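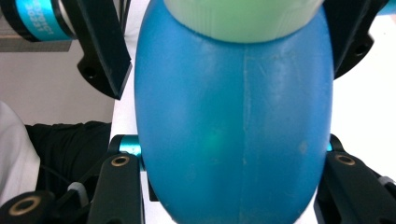 gearpile
Oct 17, 2020
I've had the Winaline hand-held gripper kit for two weeks now and I have opinions. It was 700 before shipping, and for that you get the fingers, the linkage, one motor, a bag of screws and a manual that stops explaining things right when you need it. Assembly ate a whole evening. Credit where due, they put brass-colored threaded inserts in the black finger parts, so I can take it apart and put it back together as often as my mistakes require. The blue bottle with the mint cap is my test object, because it's fat in the middle and curves away from you in every direction, much like the warranty. Anyone else running one of these?

torque_and_see
Had one since March. Good hardware, terrible manual. Step 10 tells you to "align as before" and there is no before.

lowbacklash
700 for a motor and some black brackets. You could print the whole thing over a weekend and spend the rest on something with a return policy.

gearpile
I could. I also own a printer, so I know how my weekends go.

lowbacklash
Sounds like a printer problem. Fernance sells the bare motor and linkage set and you make the rest. Same idea, a lot less money.

torque_and_see
I had the Fernance set first. The pins were sloppy and the fingers closed like they were shrugging. I sold it to a guy who wanted it for a puppet. The Winaline pins fit.

mossyrack
How does it do on round stuff? Our shop in Clarville is looking at these and most of what we handle is bottles and jars. The Winaline page only shows it holding a cube. Everything holds a cube.

gearpile
Depends where you grab. On the wide middle of a bottle I'm happy. Go up toward the shoulders and it wants to squirt out of the top. I did 57 pickups at the middle and dropped 2, and I'll take the blame for one of those. Haven't tried glass, on account of the floor.

mossyrack
That's better than I expected. Any finger pads in the box?

gearpile
One set. I'd order spares.

lowbacklash
At what price, or should I sit down first?

torque_and_see
Skip their spares. I cut mine from Sjöberg sheet, the soft grade, and they've held up better than the originals. Use a fresh blade or the edges come out chewed.

lowbacklash
So the recommendation is to pay 700 and then make your own parts.

torque_and_see
Parts, plural, no. Pads.

mossyrack
Going to ask for one on trial. Does the manual cover cable routing at all?

gearpile
There's a drawing. I think it's of a different gripper.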